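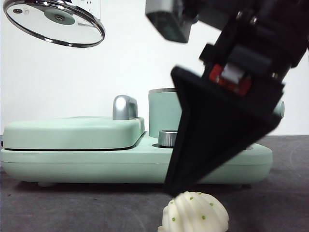 Gating wrist camera frames in a Werkia pipeline

Print this page | E-mail this page

This guide adds a gate between the wrist camera and the pose estimator. The gate decides, frame by frame, whether the estimator sees the image at all. Without it, the estimator returns low-quality poses whenever the arm travels, and the planner tries to use them.

You need Werkia with the wrist and fixed camera drivers running, a completed hand-eye calibration, and write access to the node configuration.

1. Synchronize the streams

Stamp every image at the middle of its exposure and pair it with the nearest joint state. Our wrist driver stamped on arrival, which made images look up to 80 ms newer than they were. Fix this in the driver. A constant offset in the estimator will drift when the exposure changes.

2. Mask the fingers

The gripper fingers enter the wrist image from the bottom and their outline changes with jaw width. Record a mask with the jaws closed and another with them open, then interpolate on the reported width. Dilate the result by 4 pixels. Apply the mask before computing sharpness; finger edges are high contrast and will raise the score of an otherwise useless image.
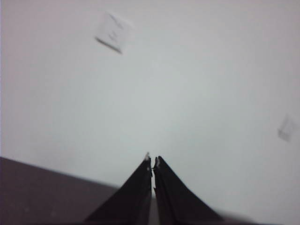
3. Check the view direction

Project the corners of the workspace volume into the image using forward kinematics. If none of the volume falls inside the view, drop the frame without running any vision code:

gate.view.min_overlap: 0.34
gate.view.on_fail: drop

Do not send an empty detection list in this case. The tracker reads an empty list as "object gone" and deletes its tracks. Send nothing and let the tracks age.

4. Score sharpness

Compute the variance of the Laplacian over the unmasked pixels. Blank walls and saturated white objects both score low even when the arm is still, so combine the score with joint velocity. Reject only if sharpness is low and velocity is above threshold.

5. Handle glass separately

Depth through a glass wall is unreliable. For containers, fit the rim as an ellipse in the color image, take the height from the object model, and use the known table plane. Treat anything inside the rim as contents and keep it out of the collision map until the rim fit is stable over 2 consecutive frames.

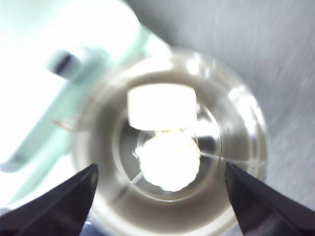 6. Fall back to the fixed camera

When the gate has been shut longer than gate.timeout, switch the planner to fixed-camera poses and cap the approach speed. The fixed view loses small objects behind the gripper on the final approach, so freeze the last good pose there.

Elaine Moura

Comments

Tarcísio Vasconcelos: Step 3 fixed our disappearing tracks. Does the overlap test account for lens distortion?

Elaine Moura: No, it uses the pinhole model. Pad the volume if your lens is wide.

queiroz_lab: Interpolating the masks did not work for us with curved fingers. We render the mask from the gripper mesh instead.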